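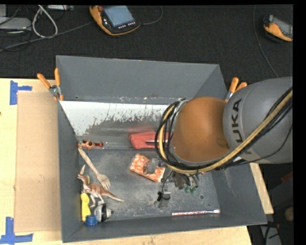

Thu 25 April

I have been using the Skornedari bin picking kit for 27 days now, so I should write down what I think before the loan runs out and I have to decide whether to buy it.

The short version is that I probably will, but only the base kit. The yearly support plan is $4000 and I can't see what I would use it for.

## What you get

The kit is a gripper, a mounting plate, a vacuum line, a small computer and a software license for one arm. You supply the arm, the table and the bin. Wavthorpe, the reseller, ships it in one big carton with the plate already drilled for the common wrist patterns. Mine went on without any trouble. The cable ties in the box were too short to go around the hose and the cables together, so I used my own.

Setup took two evenings. Most of that was cabling. The manual tells you to leave "adequate slack" at the wrist and leaves it there. I ran the hose and the cables together in one loop, and on the first day the wrist turned farther than I expected and pulled the loop tight. I redid it with more length. Now it hangs low on the left, and I have set a limit on the wrist in software.

Clamp your bin down. The manual mentions this on page 2 and it deserves a bigger font. I didn't bother at first, and every time the gripper leaned on a wall the bin slid and the calibration was off for all the picks after that. Two spring clamps on the back corners cured it. I also put blue tape on the table, which saves time when I take everything apart.

## How it picks

I didn't want to test it on boxes, because everything picks boxes. I filled the bin with junk: a toy dinosaur, a wooden fork, packets, a figurine, a few things from the drawer. Then I ran 300 attempts over several days and kept a tally.

Packets were the best. It gets them nearly every time, even when they sit at an angle. The dinosaur was better than I expected, and it usually goes for the body. Clear things are bad. A thin clear tube on a gray bin floor may as well not be there, and the software will plan straight through it to reach something else. Long thin items lying against a wall are also poor. The gripper comes down, touches the wall, backs off and tries again from the same side.

I wrote to support about the wall problem. Keerthana Marar answered the same day and sent me a setting called edge margin that isn't in the manual. It helped a little. She said a fix is planned for August.

## Complaints

- The software wants to restart after every change to the bin size.
- The log files have no dates in them.
- Picking slows down a lot when the bin is nearly empty, which seems backward.

Libor Doležal has the older version and says the restart thing was there too.

I still have to try it with a white bin liner to see if the clear items show up any better. I'll post the tally sheet once I've typed it up.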